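Workshop Tips: Getting a Tidy-Up Routine to Run in Simulation

Posted Jan 23, 2020

These are notes from the bench for people writing pick-and-place software for household jobs. Most of them come from the entryway task, which is shoes in and out of a rack, and most apply just as well to books, pans or folded towels. We work in Vendis for the simulated rooms and Flateck for planning. If you use something else, the names of the settings will differ and the problems will be the same.

Start with the furniture, then the objects

Check the collision shapes on built-in furniture before you load a single object. A shoe bench imported as one solid block looks perfect on screen, and the planner will refuse every path into it. Split the bench into top, sides, back and shelf boards, each a plain box. Five or six boxes plan faster than one detailed mesh.

Turn on the collision view and look into each compartment from the front. If a shelf board is thicker in the collision view than in the rendered one, fix it now. A few extra millimeters on both boards of a low compartment will cost you most of your good grasps.

Glass doors and large panes need a collision shape too. They are easy to forget, and the elbow of an arm will swing straight through one.

Reaching into a low compartment

Plan the reach in two parts. First move to a point in front of the opening, with the wrist already at the angle you want. Then go in along a straight line. Planners left to do the whole thing at once like to turn the wrist halfway in, and there is no room for it.

Slow down the second part only. We run the free motion at full speed and the last stretch at 37 percent.

Clogs are harder than sneakers. The sole is stiff and won't give under the pads, so a grasp that is slightly crooked stays crooked and the shoe tilts as it comes out. Grip the sole near the heel, and allow for the tilt in the exit path by adding clearance above the shoe.

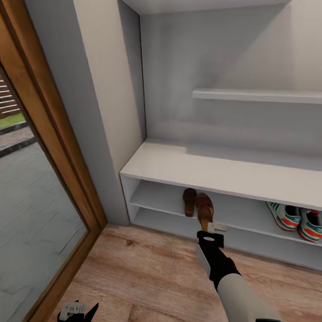 Keep the retreat path straight as well, and make it longer than you think you need. The held shoe has to be attached to the gripper in the planning scene before the retreat is planned. Forget this and the planner treats the shoe as still sitting on the shelf, then reports that the gripper is in collision with it. If you see a start-state error right after a good grasp, look there first.

With two arms, give the idle one a named rest pose and include it in every plan as an obstacle. Don't park it in front of the bench.

Perception settings

White furniture against a white wall gives weak edges. Don't try to find the shelf from the color image. Use depth, or take the shelf position from the room file and only detect the shoes.

Label left and right shoes separately — a detector trained on pairs will draw one box around both and put the grasp point in the gap.

Render at least two lighting setups. We keep one from the Flinalcombe room, where light comes in from the side, and a flat one. A detector that only saw the flat one missed dark leather in the shade of the upper board.

Logging and reruns

Save the random seed with each run. It takes one line, and without it a failed run is only a story. Our standard batch is 600 runs, and we name the folder by task, seed range and planner version.

Cap the planning time. Anything not solved in 31 seconds was not going to be solved, at least with our scenes.

Replay failures in the Paquette viewer at quarter speed before changing any settings. Last July we spent days tuning grip force when the trouble was a friction value of zero on the soles. Check friction, then mass, then the grasp, in that order.

Keep a plain text file of every setting you change — old value, new value, date. Change one at a time.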